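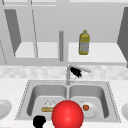 VAKENDEN FC OPENS SEASON TICKET SALES, ADMITS ROOF STILL LEAKS

VAKENDEN, August 17, 2024. Vakenden FC, which finished last season four points above the relegation places and celebrated as if it had won something, today put season tickets on sale for the new campaign at Prekex Park.

Prices are frozen for a third year. The club considered raising them, then watched the video of last season's home matches and thought better of it.

An adult season ticket covers all league home games and the first round of the cup, a competition in which the club has not lately needed to plan for a second. Children under 12 get in free with a paying adult. Holders who renew before the end of the month keep their usual seats, including the 20 behind the pillar in the East Stand, which have a loyal following and have never once been returned.

Capacity this season is 1640, up from last year after the reopening of the north terrace. The terrace was closed when an inspector leaned on a barrier and the barrier leaned back. It has new barriers now, and a second turnstile, so supporters arriving five minutes before kickoff can expect to miss only the opening goal.

Average attendance last season was 511. The club's best gate, almost three times that figure, came for the visit of Blomqvist Athletic, who brought most of it with them.
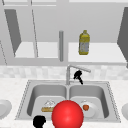

New shirt, same stripes

The home shirt returns in green and white, with Flellix continuing as front-of-shirt sponsor under a two-year extension. The stripes are slightly narrower than before. Supporters who wrote in last year to complain that they were too wide, and supporters who have since written in to complain that they are too narrow, are thanked for their interest.

Shirts go on sale at the club shop on match days. A first batch of 230 has been delivered, in every size except medium. The mediums are expected in October.

On the field

The squad has been strengthened by a goalkeeper, two midfielders and a left back who is left-footed, a first for the club in several seasons. The leading scorer from last year has stayed, despite reported interest from two larger clubs and one smaller one that pays on time.
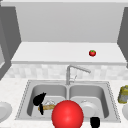
The coaching staff have set a target of finishing in the top half. A playoff place has also been mentioned, mostly on the bus home from the preseason win over Blomqvist reserves.

The opening home match kicks off at 3 p.m. Gates open at 1:30, and the tea bar opens when the urn does. Tickets can be bought at the Prekex Park office or through the club website, which has been working since Tuesday's replacement was replaced.

Media passes are available from the club office on request. The press box seats six and the roof leaks over seat four.

ENDS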